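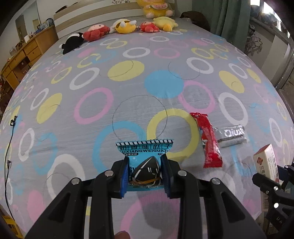 Domenica Ruchti wrote in to ask whether the frame has to be squared again after the mattress goes on, as her head section had started to rub against the side rail a few days after assembly. It does, and the check has been added as step 9 below.

Section 4: Assembling and Squaring the Dringate Bed Base
By Mimoza Lazarević
Revised July

This section covers the queen size base with the Frei control box. Unpacking and the parts list are in Section 2. Pairing the remote is in Section 5.

Before you start

Two people are needed for steps 3, 4 and 8. Clear enough floor to walk all the way around the base. On carpet, fit the wide feet from bag C. On wood or tile, fit the felt feet from the same bag. Do not mix the two types on one base.

CAUTION: Keep the power supply unplugged until step 10. The head section can move without warning if the remote is pressed by accident.

Assembly

1. Lay the two side rails parallel on the floor with the predrilled holes facing in. The rails are marked L and R at the head end.

2. Fit the head and foot rails between them. Start all corner bolts by hand, two turns each. Do not tighten.

3. Lift the frame and screw in the corner legs. The center leg goes on last. Its height is adjustable and it should be left short for now.

4. Lower the deck onto the frame with the motor side toward the head. The hinge pins must drop fully into the brackets. A pin that sits high will leave a visible gap under the deck.

5. Push the locking clips through the hinge pins until they snap.

6. Measure the frame from corner to corner in both directions, using the outside edges of the rails. Both diagonals should read 100 inches. If one is longer, push inward on its two corners until the readings match.

7. Tighten the corner bolts in an X pattern with the long hex key. Measure the diagonals again. Tightening often pulls the frame out by a small amount -- loosen, correct and retighten if so.

8. Place the mattress on the deck. It should be 80 inches long and flexible enough to bend at the hinge lines. Mattresses with a stiff border wire are not suitable for this base.

9. With the mattress in place, measure the diagonals once more. Then turn the center leg down until it touches the floor, plus a half turn. Do not use the center leg to lift the frame.

10. Route the motor cable through the two hooks under the deck, leaving a loop of slack at the hinge. Plug the cable into the Frei control box, then plug the power supply into the wall.

First movement test

Raise the head section slowly to its upper limit of 67 degrees. Watch the gap between the deck and the side rail on both sides. Stop if the deck touches the rail at any point, lower it and return to step 6. Repeat with the foot section.

The motor stops by itself at each limit. A single click at the end of travel is normal. Repeated clicking means that a hinge pin is not seated.

NOTE: Use fitted sheets with deep corners and elastic on all sides. Flat sheets tucked under the mattress pull loose when the head section rises, and the loose edge can be drawn into the hinge. Check that blankets do not hang into the mechanism before lowering.

CAUTION: Do not sit on the raised head or foot section. Keep children and pets out from under the base while it is moving.

Retightening

Check all corner bolts after the first month and then twice a year. Bolts that loosen again between checks should be replaced with the spare set in bag D. Thread-locking liquid is not needed and makes later disassembly difficult.

If the base is moved to another room, remove the mattress first and carry the frame by the side rails. Dragging it will bend the legs. Repeat steps 6, 7 and 9 in the new location.

Contact Akwood Support | Copyright Akwood | Back to top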